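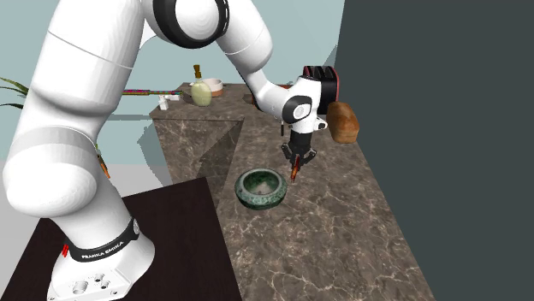 **Figure 3.** Simulated kitchen used by the student teams: Franka Emika arm, marble counter and green bowl.

### 4.2 The pick-and-place task

The Futley module runs over one term, and by the middle of it every team has a simulated arm that can reach, grasp and let go. We wanted the first shared task to be simple to state and hard to do well. The teams were asked to make the arm pick up a small object from the counter and leave it in the bowl, with the starting position shuffled each time. Students took to it with real energy - several teams had written their own scoring scripts before we had handed out ours!

Each team was given 300 practice runs, followed by a marked set of 40 that they had not seen before. All runs were stored by Flisent, our logging tool, which keeps the joint angles, the gripper opening and the views from each camera. Across the whole group this gave us 1,519 stored runs that were complete enough to study.

The close view turned out to be the one that students argued over most. From the side, a grasp can look perfect while the object is still over the rim, and a team that trusts only that view will let go too soon.

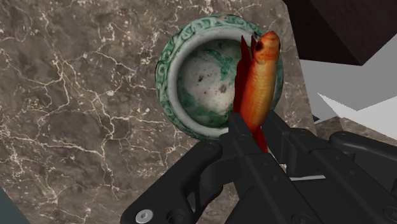
Teams that checked their release point against both views before opening the fingers wrote shorter programs in the end, and they could explain them far better in the viva. One team drew the rim as a plain circle and asked only whether the middle of the object lay inside it. We were delighted by this. It is a small piece of school geometry, and it did the job of a much longer rule that the same team had thrown away a week earlier.

Shape mattered too. Long, thin objects with fins gave more trouble than blocks, as the best place to grip them depends on which way they lie. We had planned to leave them out of the marked set, but the students asked us to keep them in, and 36 of them signed up for an extra lab session in November to work on nothing else.

Between runs the arm goes back to a raised pose with the fingers open, and the next layout is loaded by Ukex, the scene builder written by last year's group.
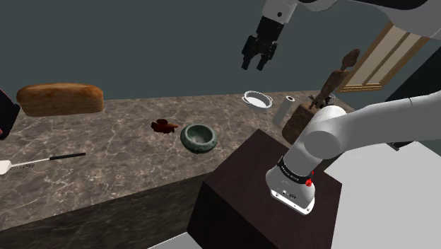

### 4.3 Marking and feedback

Marks were split evenly between the program and a short written account of what went wrong. We used the Albers sheet for the written part, with one change: teams had to pick a single failed run and follow it from start to finish. These accounts were a joy to read, and many were more careful than the code they described.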